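Miline Home Help > Bathrooms > Basins and worktops
Keeping a marble-pattern worktop and black tap clean
Mar 27, 2018 – 213 views

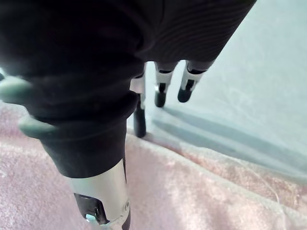
Amarasinghe
We have a white basin set under a grey marble-pattern top, with a matt black tap. The tap has had chalky marks since February and toothpaste dries on the stone. What is safe to use on both? The room outside is striped carpet, so I don't want to drip anything strong on the way to the sink.

paruldale28
Vinegar. Works on everything.

herberg213
Please don't use vinegar until you know what the top is. If it is real marble, acid will dull it. Warm water, a drop of washing-up liquid and a soft cloth will do for the stone and the tap. Dry both afterwards – most of the chalk comes from water left standing. 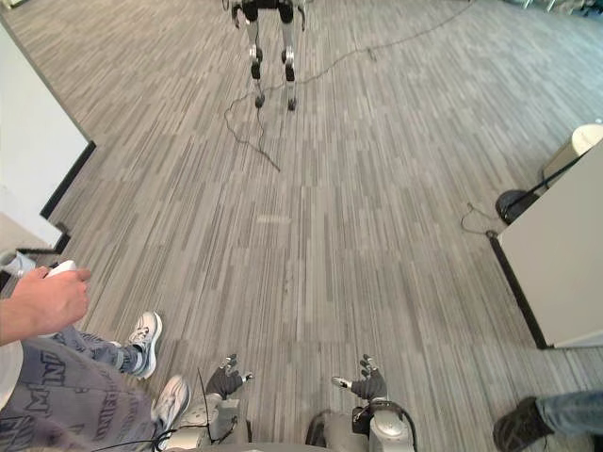 How often should the tap be wiped?

Once a day in a hard water area, and twice a week is enough elsewhere. Dry round the base of the tap as well.

As for the toothpaste, stand the tube and brush in a mug

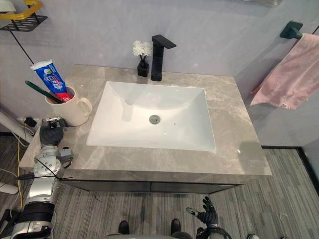
and rinse the mug out every week, or it leaves a ring on the stone. Keep cream cleaners off the black finish – they scratch it.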